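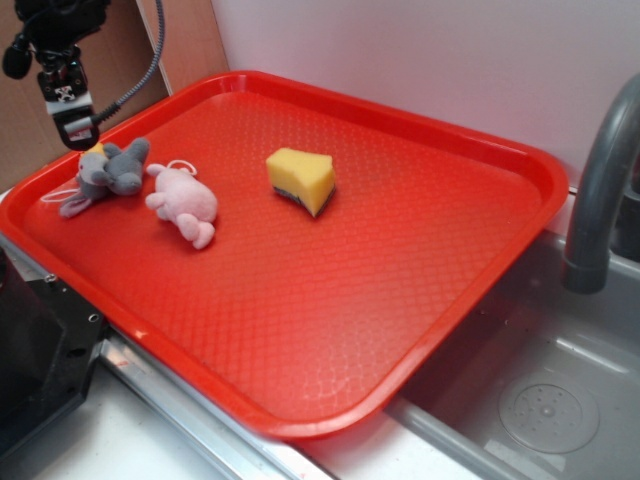

Tarnwood lab teaches a robot arm to tidy up, one demonstration at a time
March 2018

It takes Bushra Satti a few seconds to pick a stuffed toy off a tray. It takes her a good deal longer when she has to do it through a robot, and she has now done it more times than she cares to remember.

Satti runs the household tasks project at the Tarnwood workshop in Mestport, where a small team has spent the winter showing a robot arm how to clear up small things on a kitchen counter. The arm isn't programmed in the usual sense. Someone moves it through the job, start to finish, while a computer records where every joint was and what the camera saw. Then they put everything back, a little differently this time, and do it again.

The team calls the project Mastia, and as of this month it has 3506 recorded demonstrations on its drives. That is a lot of picking things up and putting them down.

"People come in expecting to see code scrolling by," Satti said. "What they see is one of us at the sink, moving a toy. I love that. You can walk in off the street and understand what we're trying to do."

There are two ways to give a lesson. In the first, the teacher takes hold of the arm with the motors gone slack and walks it through the motion, closing the gripper with a thumb switch. In the second, the teacher stands a few steps back and drives the arm with a handheld controller, watching the gripper and nothing else. The first way is quicker to learn. The second gives cleaner recordings, as the teacher's own hands and sleeves stay out of the camera's view.

Damián Olvera, who joined in December after several years repairing commercial dishwashers, has turned out to be the best remote driver in the building. Satti puts his average at 30 seconds for a full pick and place with a soft toy. Newcomers need more than twice that, and they tend to come at the object from too high up and then stop, unsure how far down they still have to go.

"You have to trust it," Olvera said. "The first day I kept leaning over to look from the side, like that was going to help. Now I sort of feel where the fingers are. My wife says I reach for the salt like a robot."

The current set of lessons is built around a red tray with a raised rim, laid out next to the sink with two small plush toys and a yellow kitchen sponge on it. It's a modest cast, but Satti is happy to talk about it for as long as you'll let her. The toys squash when they're gripped, and they never squash the same way twice. They have string loops on them that can catch. The sponge has one soft side and one rough side, and it behaves differently depending on which of them the fingers meet first. Even the tray matters: its floor has a raised pattern and a shine to it, and shine is hard on cameras.

An earlier round used wooden blocks on a plain mat. The arm got very good at it after only 618 demonstrations, and the team threw a small party with a grocery store cake. Then they swapped the blocks for soft toys and the success rate fell off a cliff. Satti still laughs about it. Blocks have corners, and the arm had learned to look for corners.

So they started over with things that don't have any. The rules for the new round are taped up by the door. Move at a steady pace. No showing off. If you fumble a grip, keep recording and fix it, and don't start again from the top. That last one came out of a long argument in January, and it may be the most useful thing the group has learned so far. A teacher who only ever records perfect picks gives the arm no idea what to do when a toy slips. Once the fumbles went in, the arm began to back off and try a second time when it missed — something it had never done with the blocks.

The numbers are encouraging. In the latest round of tests, with the objects set down in places the arm hadn't been shown, it picked up the one it was asked for 70 percent of the time. The sponge was the easiest of the three. The toys gave it more trouble when they lay close together, and the usual failure was grabbing a bit of each.

Satti is quick to say that this is one counter, one tray and three objects, and that a different kitchen would probably confuse the arm completely. Lighting alone can do it. One cloudy week in February sent the results down until the team went back and recorded demonstrations at different times of day.

Some of the money comes from Ostermann, a regional maker of kitchen fittings that would like to know whether arms like this could one day help people who have trouble using their hands. The grant covers the hardware and two part-time teachers through the end of summer. The recordings will be shared with other labs once they've been checked and labeled, a job that Olvera describes as "like watching your own home movies, if every home movie was the same."

Next up are cups, which bring handles, and dish towels, which Satti talks about the way other people talk about mountains. A towel has no fixed shape at all. Two of the teachers have already tried picking one up by remote control, and the best either could manage was to drag it into the sink.

The workshop is also looking for more people to give lessons. Everyone moves a little differently, and Satti wants those differences in the recordings — left-handers especially, and older adults, who are short on the roster right now. No technical background is needed. A session lasts two hours with a break in the middle, and the first half hour is spent just getting used to the controller.

"Kids who play video games think they'll be amazing at it," she said. "Some of them are! But we had a retired seamstress in last month, and she was picking up toys by the string on her third try. I've been doing this for two years and I can't do that."

Sessions run through the spring at the Mestport workshop. Sign-up sheets are at the Tarnwood front desk.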